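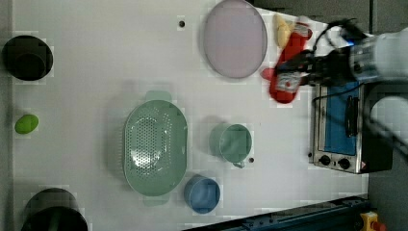
Progress report to the Nedwood fund, 18 January 2023

Dear Mr. Whiteley,

I write to inform you how the practice kitchen at Drumidell is advancing. The money of the second payment arrived in good order and I thank you for it.

The kitchen objects are now chosen, except for the pans. Araceli Nieto and I decided to keep the set small, so that learners can find everything on one table before they start to cook. We have the large oval plate, the mint-green colander with its two handle tabs, the pale green mug and the light blue bowl. We wanted soft colors which are still different from each other, because several of our learners read with difficulty and we speak to them by color: "take the green one with the holes". This works well for the colander. For the mug it is less good, as it is also green, and Jonas Kälin proposes to replace it with a yellow one.

The small toaster oven was the most discussed purchase. Some of us preferred a full oven. I was for the small one, and I remain of this opinion, as most learners have only a very small kitchen at home. It has two black knobs and a door handle that is easy to see against the steel. Mathias Frei has written a one-page instruction for it, which Agathe Marchal is now correcting.

The table is white and it shows every stain, but the learners see the objects on it very well. There are small holes in the top. I ask your permission to have them closed with caps, so that crumbs do not collect there.

From the 2000 granted for equipment, we still have enough for the pans and one more mug. The group has 15 learners, and we plan to work with them in 3 turns. The first lessons should begin in March. I will send the next report after these lessons, together with the receipts.

With kind regards,
Mathias Frei's colleague for the kitchen, Thongsuk house

Filed under: Grants and reports, Kitchen

Recent items
Opening hours of the Thongsuk house
Second payment received from Nedwood
Learners' recipes: soup with bread
Looking for aprons, all sizes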